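Cluvley Foam Shape Sorter, Blue

Home > Toys > Sorting and Stacking > Cluvley

In stock. Order before 2 pm on Tuesday for delivery the same week.

Most shape sorters are loud. You know the sort: a hard bucket, a clattering lid, and a toddler who has discovered that the bricks work just as well on the radiator. The Cluvley is a thick slab of bright blue foam with six holes in the top, and when it gets dropped down the stairs it makes a noise like a cushion.

The holes are a square, an oval, a small rectangle, a circle, an arch and a half-circle. The arch and the half-circle sit side by side in the front row and are the ones that cause the arguments. Our testers at the Burisine playgroup had the circle sorted by the end of the first morning and were still trying to post the arch into everything else a week later. 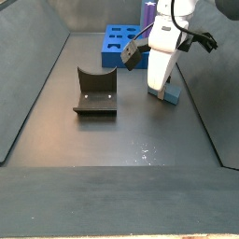 Blocks are sold with the sorter and also singly, as one will end up under the sofa by June. The rectangle goes missing most often. Spares come in light blue only, whatever colour you lost.

Wipe clean with a damp cloth. It can't go in the dishwasher. One customer in Abella tried this and sent us the result, which we have kept.

Suitable from 2 years. Foam will take teeth marks and we don't count these as a fault.

Sisetti members collect 86 points on this item. You need 2000 for a free one, so pace yourself.

Delivery: 5 working days
Returns: unchewed only

Also in this range: Cluvley Foam Number Tray, Cluvley Bath Letters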